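How to clean bath toys (and keep them clean)
Posted 10/12/2021 by Keyvan Kordestani

If you have ever given a bath toy a good squeeze and watched little black flecks float out into the water, you have my sympathy, and you're in very good company. We had a whole basketful like that last winter, and I put off dealing with them until well into November. It's an easy job once you get going, and you can do the lot while the tea is on.

What you'll need
A washing-up bowl, white vinegar, warm water, an old toothbrush and a clean towel. A bit of washing-up liquid is handy too if the toys feel greasy from bubble bath.

Step 1. Sort them out
Tip everything on to the towel and turn each toy over to look at its underside. Solid toys, or ones with no hole, only need a wash on the outside. Anything with a squeaker hole can take in bathwater, so put those in a pile of their own. If a toy is split or sticky, I'm afraid it's time to say goodbye (do it after bedtime, is my advice).

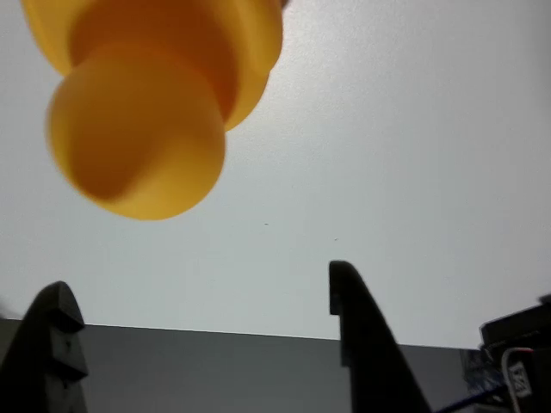
Step 2. Soak
Mix equal parts vinegar and warm water in the bowl, enough to cover the toys. Squeeze the ones with holes while they're under so that they fill up, and leave them all for an hour. The kitchen does smell like a chip shop for a bit, but it soon goes if you open a window.

Step 3. Scrub and squeeze
Go round each toy with the toothbrush, taking your time over creases, beaks and the join at the neck, then squeeze out every drop you can. If black bits are still coming after 3 goes, I'd throw the toy away and not feel bad about it.

Step 4. Rinse and dry
Rinse well in clean water, squeeze again, and stand the toys somewhere airy with any holes facing down. Overnight is usually enough, though in our chilly bathroom I leave them a full day. A plain rubber duck is very little trouble if you give it a shake after each bath and don't leave it sitting in a puddle.
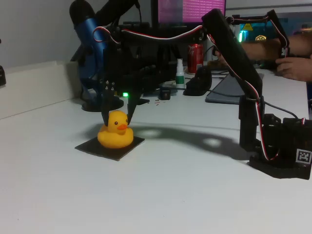 Vaughn Thibodeaux: We seal the holes with a dab of glue before a new toy ever goes in the bath. You lose the squirting, which caused some tears here, but we haven't had a mouldy one for 2 years. Just make sure it's properly dry inside first!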